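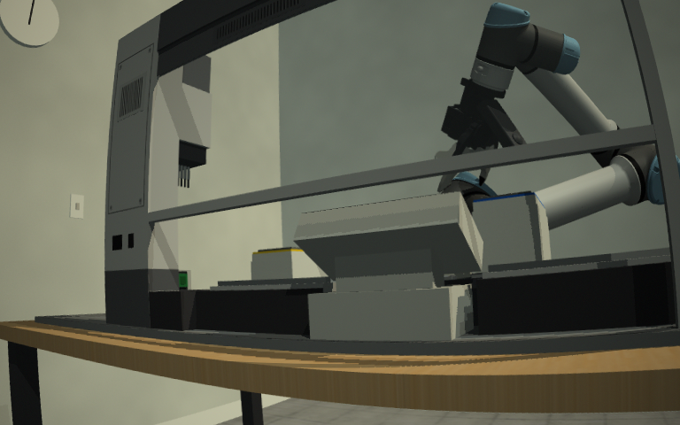 Can a machine do the boring half of a lab job yet, the carrying and fetching and putting plates where they go?

Some of it, slowly, if everything stays exactly where it was left and someone is paid to worry about it.

I have spent a good chunk of the summer reading and asking around about this, for a piece that got cut to a sidebar, so you people get the rest of it. Thread. Sorry.

A lab bench is housework in a white coat. You set things out, you pour a little of this into a lot of that, you put lids on, you take lids off, you put things away. Then you do it again. Pouring was automated ages ago. Putting away is where the money goes now.

A pipetting machine is wonderful at pouring. It has a row of tips, it knows where the plate is supposed to be, and it never gets bored at well 60 and starts thinking about lunch. I would trust it with my taxes.

What it can't do is notice that the plate is in backwards. It will fill a backwards plate with the same care and attention as a forwards one. I have met bartenders like this.

So the current idea is to give the pourer a friend. You take an arm with a two-finger gripper and have it reach in over the deck, pick up boxes and plates, and move them from one spot to another. A simulated one is up at the top of this thread, reaching down toward a white box on a deck with not a lot of elbow room.

Crowded decks are the part I'd point at if you gave me one thing to point at. People imagine robot chores as a big open table with one red cube on it. A working deck is closer to my fridge the day before a holiday. Everything fits, provided you take it out in the order it went in.

Also there's a rail along the front. A person goes over or around a rail without knowing there was one. An arm has to be told about the rail, and the beam overhead, and the corner post, and its own elbow. Mostly its own elbow.

That's the real sales pitch for simulation, by the way. You can bang a pretend elbow into a pretend beam all night and the bill is electricity. Bang a real one and you get a meeting.

The trouble is that pretend plates behave beautifully. They don't stick to the thing underneath. They don't have a label peeling up at one corner that catches on a finger. No pretend box has ever been set down a hair crooked by someone with a sandwich in the other hand.

I asked at Lisham, who sell a bench setup along these lines, how often theirs needs a human to step in. They said the logs for March showed 1255 plate moves and 9 calls for help. I thought that was pretty good. Then I asked how long a call for help takes.

Long pause. Then: "It depends whether they're at their desk."

Because the machine stops and waits, you see. Politely. It will wait until morning. Nine stops doesn't sound like much until one of them is at 6 p.m. and the overnight run was the whole reason you bought the thing.

Prarnis go at it from the other end. No clever arm, just very fussy furniture. Every plate has a nest, every nest has a lip, and nothing can be put in crooked because crooked doesn't fit. I asked whether that counted as robotics. They said it counted as sheet metal and that it worked.

I keep coming back to that one. My dishwasher is the most successful robot in my house and its secret is that I do all the loading. The rack is the smart part. The rack doesn't even plug in.

Speaking of which, people always ask about the dishwasher. When will an arm load it? I've now watched 5 different demos of arms loading dishwashers, and they all use the same kind of plate, spaced out like guests who don't get along. None of them has met the colander.

Home is harder than the lab and I will die on this hill. The lab has standard plates. They are the same size on purpose! People sat down and agreed on it! Nobody in my kitchen has ever agreed on a lid.

Shop floors are somewhere in between. Vasylenko do small-parts packing and have an arm that moves trays from a cart to a bench. It's good. It's also about half as fast as the person who used to do it, who now spends the day making sure the cart is parked straight.

She told me she prefers it, for what it's worth. Less lifting. She also told me she nudges the trays with her hip before the arm gets there and that this is not in the manual.

I think that's my favorite fact from the whole summer. Somewhere in the success rate there's a hip.

If you're shopping, ask for three things. The number of times it stopped – they'll have that. How long it sat there stopped – they may have to go look. And what the people nearby do for it without being asked, for which you'll need to go stand there yourself and keep quiet for an hour.

Ornon let me do the standing-around part for roughly 4 hours. The arm moved plates the entire time and I found it extremely soothing, like watching someone else fold towels. It never dropped one. A tech walked over twice and wiggled something. I asked what. "Habit," he said.

Would I buy one? For a lab running the same protocol every night, sure, I'd think hard about it. For my house, no. I'd like to see one take a fitted sheet out of a dryer first, and I'd like to be in the room.

Replies are open. If you own one of these and it puts things away properly, I'd love to hear it. If you nudge it with your hip, I'd love to hear that more.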